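Blog > Running > Page 4

Spring relay, finally written up

I have been promising this post since April and my sister has stopped asking, so it must be time. The Prirnach relay! If you have never heard of it, it's a town-to-town run over the ridge, 215 km split between teams, and I had wanted to do it ever since I saw the finishers eating soup in their socks outside the church hall.

Our team came together by accident. Halyna Sirko and I were both signed up with other people, both got dropped, and we found each other on the message board the same night. She brought in Nélida Sosa, who had run it before and knew which legs were muddy (all of them, as it happens, but some are muddy AND uphill). Our bib number was 1699, and I still have it on the fridge with one safety pin through it.

I'd trained on flat roads all winter and I was so proud of my pace. Then I got handed leg three. Leg three starts at the dam, goes straight up through the pines, and keeps going up after you're sure it has to be done. I loved it. I walked a lot of it and I loved it. There was a little boy at the top with a cowbell who yelled at every single runner like they were winning. 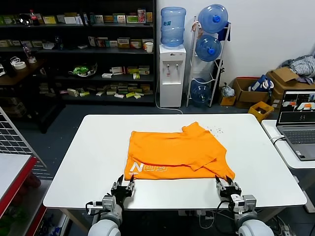
Posted by Rhona Tennant on 2018-08-01 | Filed under: Running, Trips | 6 comments

The night legs were what I was most nervous about, and they ended up being my favorite part of the whole thing. You get your headlamp, you get a slap on the back, and off you go into the dark with frogs going on both sides of the road. I had 25 minutes in there where I didn't see another runner, and I sang the whole time. Badly! Halyna says she could hear me from the van.

Food notes, for those who wrote to ask: boiled potatoes with salt, flat cola, and the plum cake from the bakery in Grarora. Get there early for the cake. We bought two and they were gone before the second exchange.

Things I'd change: more dry socks, a real pillow, and I'd sleep before my last leg instead of talking through the break. My last stretch into town was slow, but my teammates jogged the final bit with me and we crossed together, and then yes, soup.

Sign-up for next year opens soon and we need one more runner. You don't have to be fast. You do have to like vans.

Older: New shoes, first 30 miles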